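Print this message | E-mail this message
Last updated: 14th July
Posted to the list by the Ritmont hall bookings desk

Hello all,

Picking up the question from a few days back, which I've left in below so you don't have to go hunting for it:

> We've got 118 coming to a birthday do at Ritmont and I'm torn between
> hiring round tables or long trestles. Plinovent quoted for both and the
> rounds are dearer. Has anyone squeezed that many in on rounds and still
> had space for a dance floor?

We did very nearly this in February, for my parents' anniversary, and went with rounds from Plinovent, eight to a table. They look lovely, but goodness they eat up the floor! We had 70 sitting down and the band still ended up playing half in the doorway. For 118 I'd go for trestles every time, or mix the two and keep a few rounds for the older relatives who like to see each other's faces.

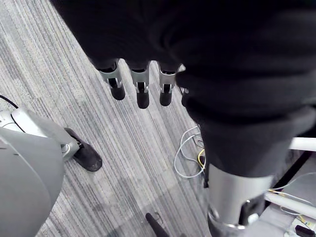
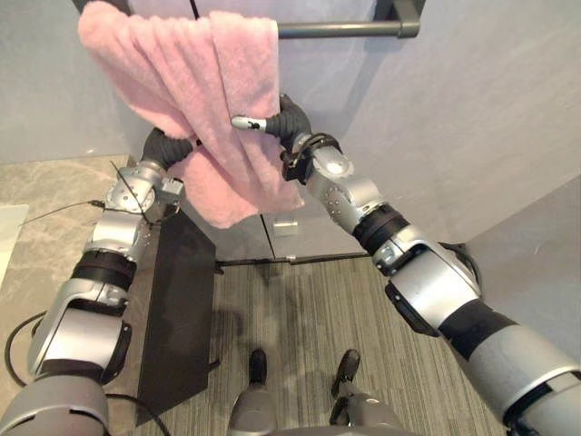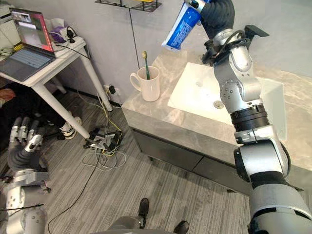 Linen is the other thing to ask about before you sign anything. Plinovent include white cloths with the trestles but charge extra for colours, and Albers will do colours for the same money if you book the chairs with them as well. My mum had her heart set on a pink like that fuzzy towel on the bar, and Albers found us napkins very close to it (the cloths stayed white, thank heavens). Do check the drop too – ours stopped well short of the floor and we spent the morning shoving crates out of sight.

For lighting we used Rilumik, 18 strings of the warm white bulbs, and they put them up and took them down again for us. Worth every penny, I'd say, though do ask what time they want to get in, as ours turned up while the cake was being carried through.

Happy to send my table plan to anyone who wants it, just reply off list.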